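Skesgate opens winter reading rooms in the old Brestura building

Skesgate, 25 December 2018

The town library of Skesgate is glad to announce that its winter reading rooms are now open to all inhabitants of the town and of the villages nearby. The rooms are placed on the ground floor of the former Brestura weaving mill, which stood closed for many years and which the town received back in October.

The library has for a long time been too small for its readers. In the cold months many people come not only to borrow books but also to sit, to read the newspapers and to do their school work, and the main house in the market square has few tables. With the new rooms the library can offer 59 more seats, all of them near a window or with their own lamp.

There are 2 rooms. The larger one is meant for quiet reading, and telephones must be switched off there. In the smaller one it is allowed to speak in a low voice, to work together and to drink tea from a closed cup. Children under ten are welcome in both rooms together with an adult.

The repair of the building was carried out by the firm McGrath, which has kept as much of the old mill as was possible. The floor is the original one and has only been sanded and oiled. The high windows have new glass, but the iron handles were cleaned and put back in their places. The old heating could not be saved – it was replaced by a new system, and the rooms keep an even warmth through the whole day. The shelves and the tables come from the joinery Imard, which also made the long bench in the entrance.

The collection in the reading rooms is for use on the spot. It consists of dictionaries, atlases, local history, books on nature, health and crafts, and the yearly volumes of the Skesgate newspaper from its first issue. Readers who wish to take a book home are asked to go to the main library as before, where the loan rules have not changed. Books borrowed there may of course be brought along and read in the mill.

During the winter the library also arranges a series of evening talks in the smaller room. There will be 21 talks before the spring, and the subjects were chosen from the suggestions which readers left in the box at the lending desk. Among them are the history of the mill and its workers, the care of fruit trees, how to read old church registers, the birds of the river valley and the art of letter writing.

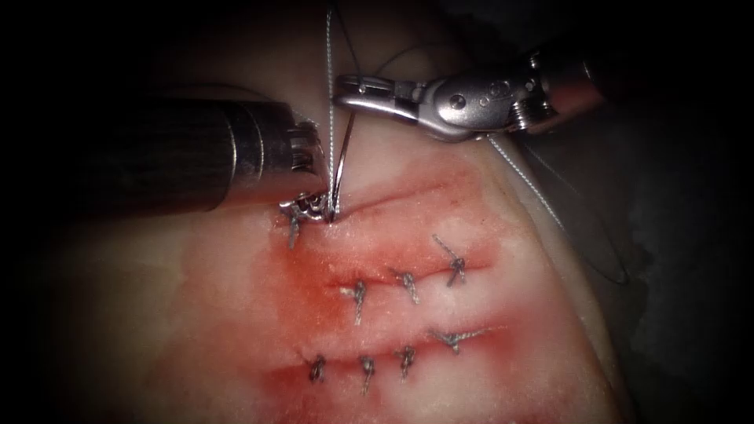
Each talk lasts one hour and is followed by time for questions. The entrance is free, but the number of chairs is limited and we kindly ask those interested to write their name on the list at the desk. For every talk the librarians put out a small table of books on the subject, so that the listeners can continue to read on their own. A printed programme can be collected in both houses.

The reading rooms are open in the afternoon and evening, from 2 o'clock. They are reached through the gate on the river side. The yard is lit, and bicycles can be left under the roof to the left of the door. There is a ramp for wheelchairs and prams – please ring the bell if the lower door is closed. Coats and large bags are left in the entrance hall, where there are hooks and lockers with a key.

The library would like to thank all the readers who helped to carry books in the autumn, and the neighbours in the mill street for their patience while the work was going on. Old photographs or papers from the time of the Brestura mill are gladly received at the lending desk. They will be copied and given back to their owners.

For further information please contact the Skesgate town library at the lending desk in the market square.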